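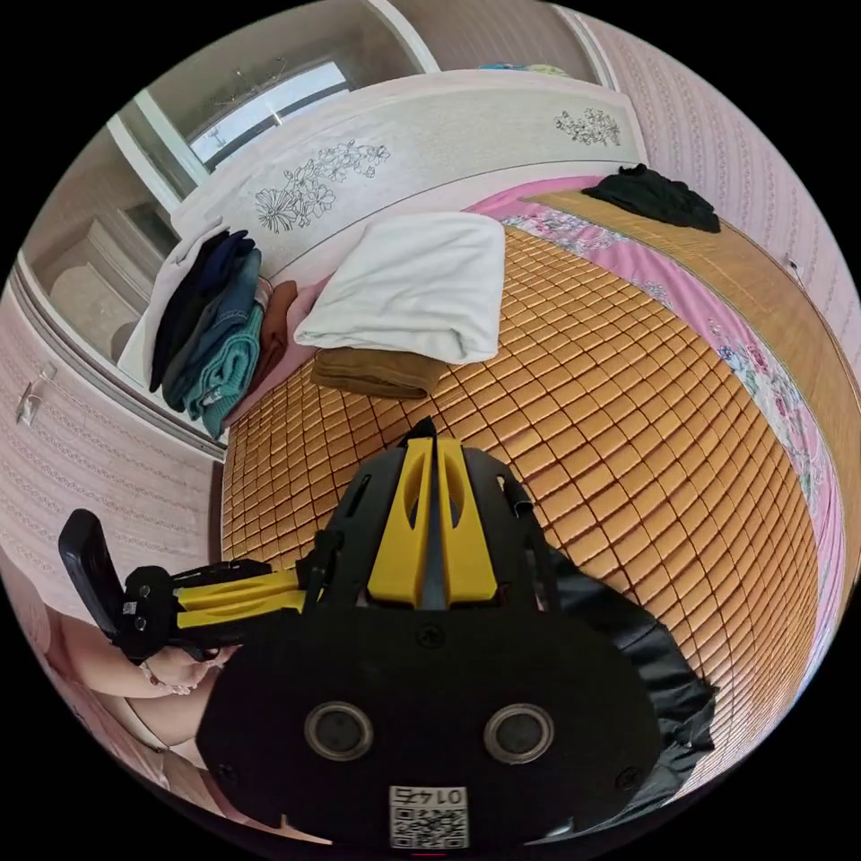

Csenge Tóth wrote back to my abstract with one line, which I'll read out: if a gripper needs a whole talk about keeping it clean, has anyone thought of buying a better gripper? We have, Csenge. It cost more than the flat.

(Pause. If they don't laugh, go straight on.)

So: Antal, the Sustholm folding set. Hand-held grippers, yellow fingers, a trigger, a sticker with a number. Twenty minutes on how we set them up and what we do when they sulk. The clever part, where a machine learns to fold, belongs to Edit Balogh and comes after lunch.

Setting up first. Read the number off the sticker and write it in the log before you pick the thing up. We once had 68 recordings filed under the wrong gripper, and I spent most of December finding out which. The sticker reads upside down from where you hold it. You get used to it.

Next, squeeze and release 5 times and watch the fingers close. They should meet along their length. If only the tips touch, slacken the finger screws, close the trigger, tighten again with it closed. Don't do them up as if it were a bicycle.
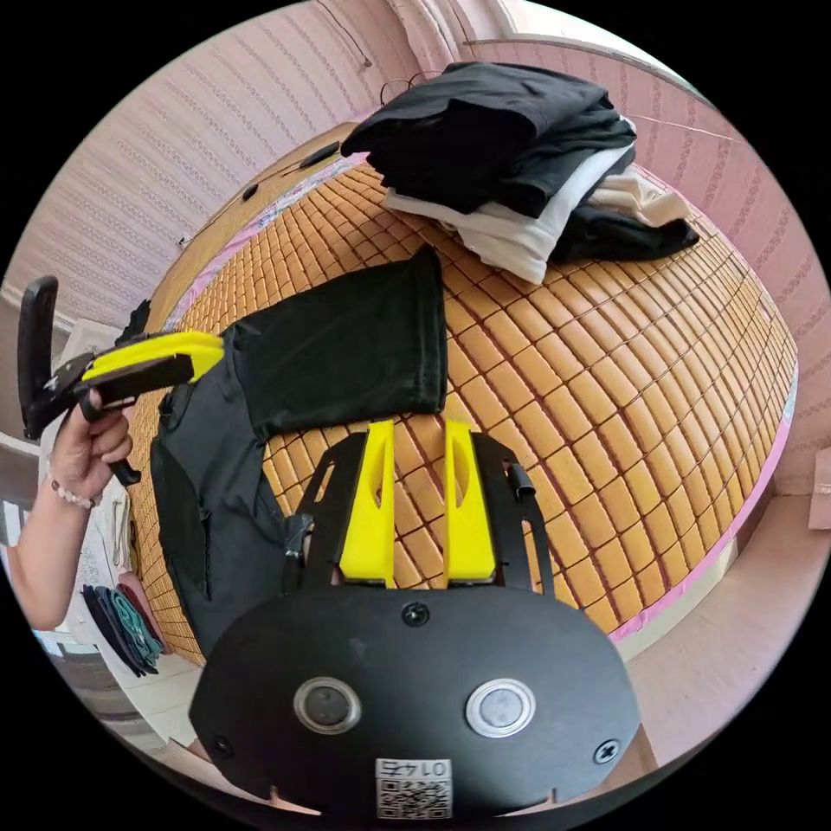 Slide 4: 0145 and its partner at the bed, shirt still folded... well, black cloth still folded.

Say "cloth" on this one. Sándor Rácz will ask how I know it's a shirt.

Looking after the fingers. Lint is the enemy. Black cotton sheds, and the fluff packs into the slot until the grip goes vague. Soft brush after every session, damp cloth on the pads, nothing with alcohol in it. I tried alcohol. The pads went shiny and let go of everything, including a teaspoon.

Change the pads at 200 sessions. Flikimen, our best-behaved pair, got to 197 before a finger split, and I was unreasonably proud of it.
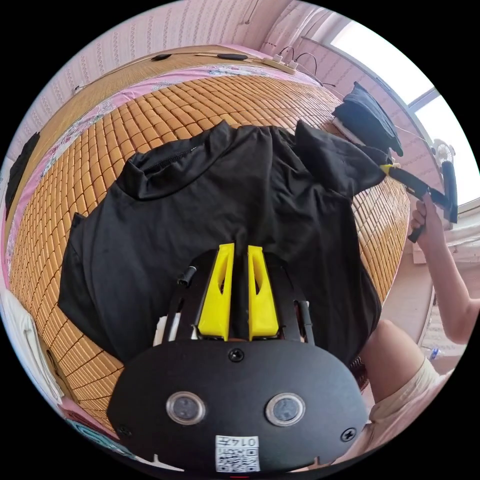
Slide 7: working as a pair, pads on the lower part of the T-shirt, sleeve pinched in the second gripper.

Point at the sleeve. A worn pad shows itself on a lift like that well before it does on flat cloth, so do your test pull on a sleeve. If it slips, swap both pads. Swapping one gives you a gripper with opinions.

Trigger next. A sticky return is nearly always fluff in the pivot. Blow it out, work it, try again. Oil is how the Nillangate pair ended up in a drawer. 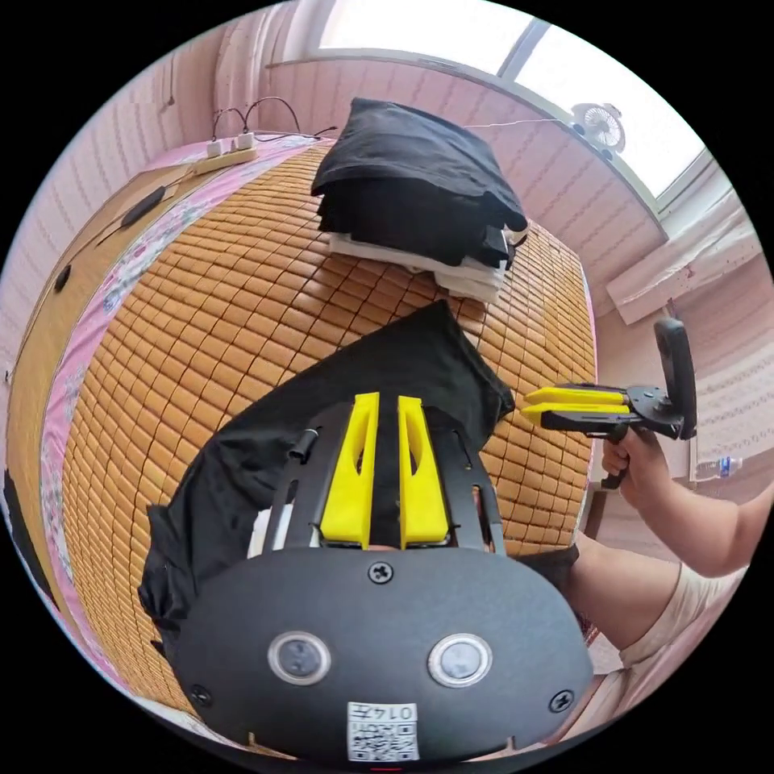
Bukola Omoregie asked at the rehearsal whether we take the back plate off to clean behind it, and how often. Never, if we can help it. Wipe the lens windows, check the screws are snug, leave the plate alone. If it has to come off, redo the calibration before anyone folds a thing, and put that in the log too.

Spare pads are in the tin by the lectern. Please bring back the tin.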